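Category: Low-cost manipulation / Hardware evaluation
Reading time: 3 min

4.2 Controller comparison on the desktop arm

The two controllers were compared on the same arm, with the same gripper fitted and the same power supply. The first, referred to here as Kirlow, sends position targets to the servos at a fixed rate and leaves all smoothing to the servo firmware. The second, Zetico, computes a speed profile on the host and sends intermediate targets along it. Neither controller has access to joint torque. The grippers are treated separately in Section 4.3.

Each trial consisted of a reach from the upright rest pose to a mark on the sheet, a pause, and a return. The order of the marks was shuffled between runs, and both controllers received the same shuffled order. A run was 40 reaches long. Between runs the arm was switched off and allowed to cool, as early tests in June had shown a slow drift at the elbow when runs followed one another directly.

The arm stands behind a paper sheet marked with four dots, between two upright aluminium posts and against a dark backdrop (Figure 6). The links are 3D-printed. Printed parts flex more than machined ones, and we made no attempt to stiffen them: the aim was to compare controllers on hardware of the kind that small laboratories can afford to build.

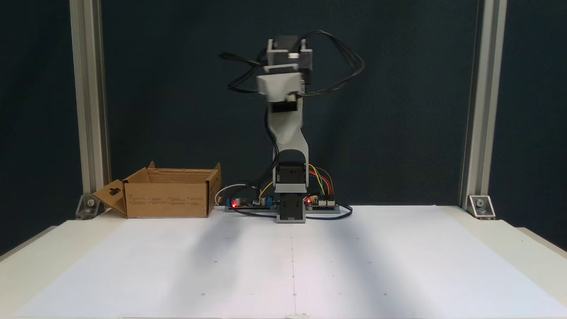

Figure 6. Desktop arm in motion behind the marked sheet, with circuit boards on either side of the base.

Placement error was taken as the distance between the commanded mark and the point at which the gripper tip came to rest. It was read from the overhead view after correction for lens distortion. Settling was judged separately, from the side view, as the time until the tip stayed within 3 mm of its final position. A reach that did not settle before the end of the pause was counted as a failure and left out of the error figures.

Under Kirlow, 6 of the 40 reaches in the first run failed to settle. All of these were to the far marks, where the arm is most extended and the load on the shoulder servo is highest. Under Zetico no reach failed in the same run, but the mean reach took 23 per cent longer. The difference in placement error between the two was small for the near marks and fell within the reading error of the overhead view. For the far marks Zetico was the more accurate, mainly in the radial direction.

Part of the settling problem appears to come from the wrist. The gripper and its servo sit at the end of a light link, and a sudden stop at the shoulder sets the whole upper assembly swinging. Lowering the firmware gain reduced the swing under Kirlow but also increased the steady error, so the default gain was kept for all reported runs. The cable loops at the top of the arm may add a further disturbance — their pull changes with pose — though we did not measure this.

The Stasov interpolation scheme was also tried on the host side. It gave results close to those of Zetico at low speed, but missed its update deadline on longer moves and was not taken further.

Contact: Zaidi Laboratory, Manipulation Group | Text and figures copyright the authors | Back to top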